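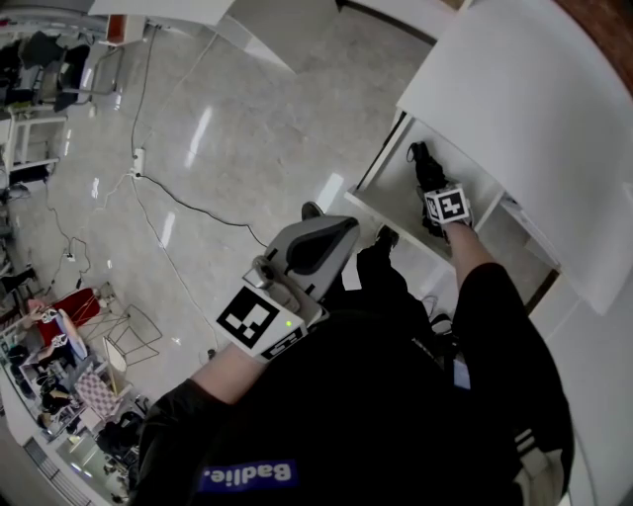

Friday, January 26, 2018

Two weeks into the Renivell job and my lower back has opinions. I thought collecting demonstrations would be a sitting-down kind of thing, with a joystick and a coffee. Nope! You're bent over a shelf with a gripper in one hand, doing the same chore again and again so that a robot can pick it up later.

The chore this month is tidying shoes. Shoe goes in the compartment, next shoe, empty the shelf, mess them up, start over. I could do it in my sleep by now, and I think on Wednesday I did (there's a recording of me standing still for 11 seconds, holding the gripper out like I was offering it to somebody).

What I've learned so far is that I'm much too fast. At home I kick my shoes at the rack and call it done. When I do that with the gripper, the tracking loses my wrist and the whole take goes in the trash. So you slow down, and you keep the marker blocks where the camera can get a decent look at them, and you try not to lean your own head over the whole business. That last one is hard for me. I'm a leaner. I want to see into the compartment!

The other thing is pausing. I pause when I'm thinking, and the folks at Wadell who train on our takes really don't want my thinking in there. If I hover over the shelf wondering which way the toe should point, the robot learns to hover too. They sent back a clip of theirs doing it – arm out, shoe in the air, just hanging there – and I recognized myself right away. A little embarrassing, kind of sweet.

We tried the remote control setup as well, the one from Pluro, where you sit down and drive the arm from across the room. My back loved it. My takes were awful. I couldn't feel when the shoe was touching the side of the shelf, so I kept squashing it in, and every take ran about twice as long as it should. With the handheld gripper you get that little bump through your fingers and you just fix it without deciding to. I'm told I'd get better at the remote one with practice, and maybe I would, but for now I'm sticking with bending over.

We need 200 good takes before we switch to the next chore. Sneakers are easy, boots flop over, and anything with a loose tongue is a pain because the gripper grabs the tongue and leaves the rest behind. Next up is folding towels, on a table, standing up straight. I can't wait.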